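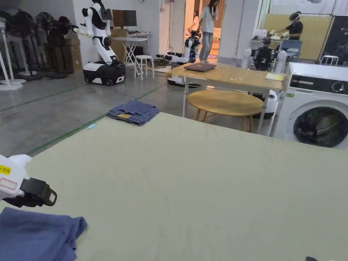 Dreno Club Handbook, Section 6: Setting Up the Folding Table

This section covers the cloth task for the Clurnau student challenge. Read it before you pick up a gripper. The challenge rules say a new team can be recording good folds in one afternoon. We have our doubts, and the steps below are written for teams who share them.

6.1 Before you start

1. Clear the padded table down to the items your task sheet calls for. A finished fold may stay at the far corner, well out of reach of the piece you are working on.

2. Smooth the pad with the flat of your hand. Wrinkles in the cover catch the jaws.

3. Check the sticker on each gripper against the sign-out sheet. Left is left. Every team thinks it can't mix these up.

4. Open and close each jaw 8 times with nothing in it. If it sticks, put it back and take another.

Note: The Keviteo guide tells you to skip the jaw check on a new unit. Do it anyway.

6.2 First grip

5. Start with one item and one hand. Lower the jaws to the near edge of the cloth and pinch a small fold.
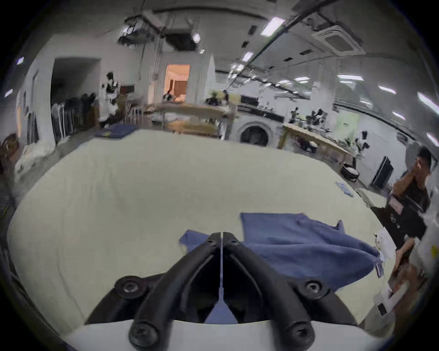
Keep the pinch shallow. A deep grip feels safer, but it drags the layer underneath along with it and you end up folding two things badly. If the cloth bunches, let go and start over.

6. Lift, hold for a slow count of 6, and set the cloth down. Repeat until it is boring.

Caution: Keep loose sleeves and your free fingers away from the jaws. They close harder than they look.

6.3 Working with two grippers

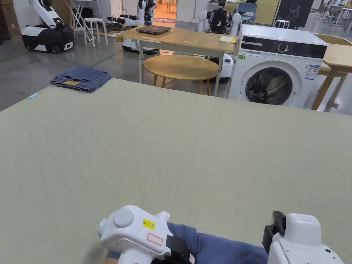

Reading time: 2 minutes

Two grippers are supposed to be twice as fast. In our practice log from March they were slower for every team but one, so don't plan your schedule on the promise.

7. Rest both grippers on the pad, side by side, before each attempt. Start every recording from this position.

8. Move the left first, then the right. Moving both together can come later, if at all.

Note: The Villalba team claims 800 usable folds from one season. They haven't said what "usable" means. Our own count was 39, and we threw out anything with a dropped corner.

9. For shirts, clamp the edge nearest you and pull it flat before you try a fold - the sleeves can wait.

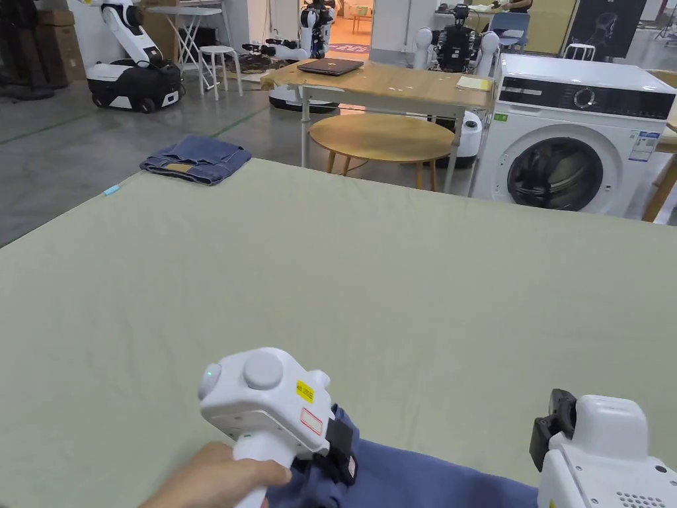
6.4 Ending a session

10. Release the cloth before you set a gripper down.

11. Write down failed attempts as well as good ones. A log with no failures will be sent back.

12. Return both grippers to the charging shelf and sign the sheet.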